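Re: [shopfloor-talk] Robot cell at Ledthorpe, what happens with the packing people?

On January 29, 2023, Widix wrote:
> We hear that Ledthorpe got a robot for the small parts and that the
> packing shift will be smaller from March. Can somebody from there tell
> the list how it is really? In Sepúlveda we are promised the same
> machine and people are worried.

Dear all,

I work at Ledthorpe in small parts, so I will try to answer. Please excuse my English where it is not correct.

First, the shift is not smaller. We were 8 people before and we are 8 people now. What is different is who does which work. Before, all of us took parts from bins and put them into other bins, the whole day. Now 2 of us are with the robot cell, and the other 6 do checking and packing as before, but with longer time at one station. Some colleagues like this and some do not. I personally miss the changing of places, which we did after every break.

Second, the pay. The cell work is in the same pay group as packing. We think this is not right, as the person at the cell must also learn how to stop it, start it again and teach a new position. We have written a letter to the management and we wait for the answer.

I attach two pictures from the cell.
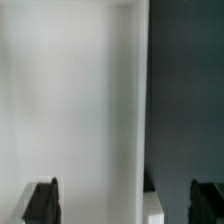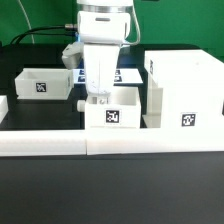
What I would ask for in Sepúlveda

1. Ask for the training before the machine comes. We had it after, and for the first weeks only the technician from Clulasholm could restart the cell. When he was not there, we stood and waited, and the lost time was written on our shift.

2. Ask who is allowed to move the bins. The black and white square signs on the bins are for the robot to find them, so a bin with a covered or dirty sign must be reported. With us it was not clear if this is the work of the cleaners or ours.

3. Ask what they will do with the numbers. The cell has a counter, and on its best day it showed 3364 parts. This number was then hung on the wall beside the results of the packing tables. We asked to take it down, and they did it, but better is to agree on this from the beginning.

4. Get it in writing that nobody is moved to another shift without being asked.

I do not want to say that the machine is bad. My wrists hurt less than last year, and I would not like to go back completely. But we were informed very late, and many things we learned only by asking several times.

If somebody in Sepúlveda wants to read our letter, write to me directly and I will send the text.

With kind regards,
Kaja Lūse
Small parts, Ledthorpe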